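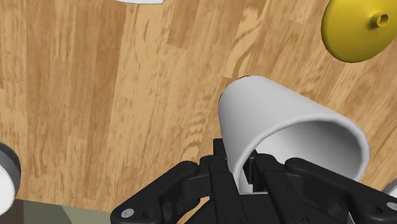 Plodutent Slow-Release Tree Watering Bag

Young trees drink more than most people think, and they like to do it slowly. The Plodutent is a zip-up watering bag that wraps around the trunk of a newly planted tree and lets the water seep out over the root ball a little at a time. You fill it, walk away, and go do something else with your morning!

We started carrying the Plodutent after Ratih Yusof, who runs our planting crew, put a row of them on the lindens along Baranauskienė Lane. Those trees went in just before a very dry August, on a slope where hose water had always run straight off into the gutter. Ratih has been a fan ever since, and so are we.

How it works

The bag stands upright around the trunk and closes with a heavy zipper. Two small drip points in the base let the water out right above the roots, and a full bag takes up to 10 hours to empty. Clay soil loves this. So does sand, for that matter, where a quick soak tends to drop right past the roots before the tree gets much good from it.

Have a bigger tree? Zip 2 bags together to make one larger ring. We do this all the time with multi-stem birches and serviceberries (the single bag just won't close around a clump).

Setting it up

Clear any mulch away from the bark first, then wrap the bag with the zipper facing you and pull it closed. Tuck the hose into the fill slot at the top and give it an inch or so of water. Lift gently on the straps so the bottom spreads out flat, then fill it the rest of the way. If your ground slopes, put the zipper on the uphill side.

In the first summer, fill it once or twice a week, and more often in a real heat wave. Stick a finger in the soil before you refill. If it's still soggy a few inches down, wait a couple of days.

Take the bag off when it starts to rain regularly, and always before winter. Bark needs air, and a bag left in place for months makes a cozy home for insects and mice. Rinse it out, hang it up to dry, and fold it away in the shed.

Details

Item number: 2645
Capacity: 26 gallons
Drip time: up to 10 hours
Color: dark green
Fits: single trunks; join 2 bags for clumps
In the box: one bag, a patch kit, a printed care card

Good to pair with

Pronlow root feed can go straight into the bag with the water. Mix it in a bucket first — the powder clumps if you pour it in dry, and clumps will plug the drip points. Jondano trunk guards fit underneath without any trouble, and they're well worth having if you get rabbits.

A few things people ask us

Will it work on an evergreen? Yes, if you can reach the trunk. For spruces and firs with branches down to the ground, a low ring-style bag is easier to slide under, and we stock those too.

What if it drips too fast? Check the base for a small tear. The patches in the kit hold very well on a clean, dry surface. If it drips too slowly, flush the bag with clean water and rub the drip points between your fingers to loosen any grit.

Can I use rain barrel water? Sure, and your trees will be happy with it. Run it through a piece of old window screen first.

Not sure how many bags you need? Ask for Deividas Zariņš at the yard counter. Bring a rough sketch of your planting and the trunk sizes, and he'll work it out with you.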